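Parish register work, June, evening

Second session on the Patrício transcription. Burials book only.

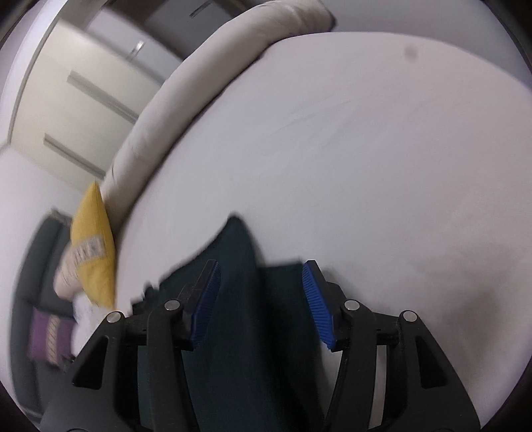
Mafalda Garcia thinks the burials book ought to wait until the baptisms are indexed, as the surname spellings are steadier there and would save us going back over the same entries. I have noted the point and kept on with burials, the binding being the weaker of the two.

Reached entry 264 by 9 p.m. The hand changes at that entry – a smaller script, browner ink, and the abode column left blank from there on. The new clerk writes the age before the name, so the column order in the spreadsheet no longer matches the page. I have kept our order and put a note in the remarks field.

Difficulties:
Two entries share one line near the foot of a page. Entered separately, with the suffix a and b.
"Titton" appears as a place of abode and, further on, as a surname. Left as written in both cases. Muthu Palaniappan is to check the tithe map for the farm.
One infant burial has no Christian name. Recorded as blank, not as unknown.

The typed index from 2000 disagrees with the register in 15 places so far. Most are misread capitals, S for L in particular. In one the year has been carried over from the previous page. I have corrected our copy and left the old index alone, with the differences listed on a separate sheet.

Celeste Garcia has asked whether the chapel at Sernine kept its own book before the graveyard was enlarged. There is a marginal note, "removed to S.", against one entry, which may bear on it. No date given.

Tomorrow: finish the smaller hand, then renumber the remarks.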